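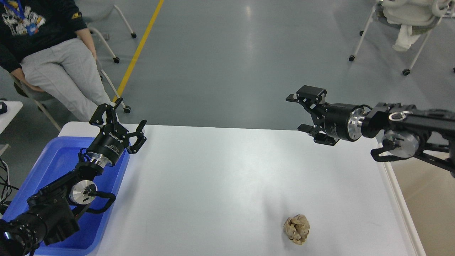 Tavato FAQ

I maintain Tavato, the little task runner we use for two-arm pick and sort jobs. The same questions keep landing in my inbox, so I've put the answers on one page. Last tidied up in November.

What does Tavato do, in plain words?

It sits between the perception side and the arm drivers. Perception says "there's a thing at this spot," Tavato decides which arm goes, asks the planner for a path, and keeps the other arm from wandering into it. It doesn't do any learning and it doesn't talk to motors directly. If you want the driver layer, that's Grundcombe, and it has its own docs (much better ones than mine, sorry).

How does it pick an arm?

By reach cost first, then by where the object has to end up. Something on the right half of the table going to a bin on the right is an easy call. The middle is where people get surprised! Two objects a finger's width apart can go to different arms. If that bugs you, turn on sticky_arm and it'll stay with the last arm used unless the cost gets silly.

Why do you test with crumpled paper?

I love crumpled paper. It has no proper front or back, every ball is a new shape, and it gives when you squeeze it, so all the cozy assumptions in a grasp planner fall apart fast. Blocks made my numbers look great and taught me very little.

My gripper closes and Tavato says "grasp empty," but I'm holding something. Help?

Nine times out of ten it's the width check. The default treats anything under 20 mm as empty, and squashed paper goes thinner than that pretty easily.

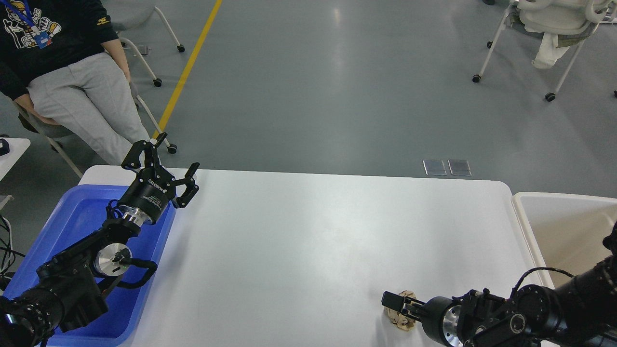 Lower min_width in your gripper profile, and try a smaller closing force while you're in there. If you still get it, switch the check to width plus force – slower, but it copes with soft stuff much better.

Can both arms move at once?

Yes, as long as their swept volumes don't overlap. When they do, one arm waits at its hold pose with the fingers open. You can change the hold pose per arm, and please do, the default one is a bit in the way on smaller tables.

Planning times out near the table edge. Is that a bug?

Sort of. If your table has a raised rim and you modeled it as a flat slab, perception and the collision model disagree about what's there. Add the rim as its own box. I spent a whole Friday on this one before I thought to look at the table.

Which planner should I use?

Yokoyama for everyday work. Rernon finds nicer paths in tight spots but it's fussy about joint limits, and I only reach for it when Yokoyama gives up. You can list both and Tavato will try them in order.

The log just says error 1210. What's that?

Clock mismatch between the camera machine and the control machine. Sync them and restart the perception node. Yes, the message should say so. It's on my list.

Where do I send a bug?

The tracker, with your config and the last 36 seconds of log. There's a save_tail command that grabs exactly that for you.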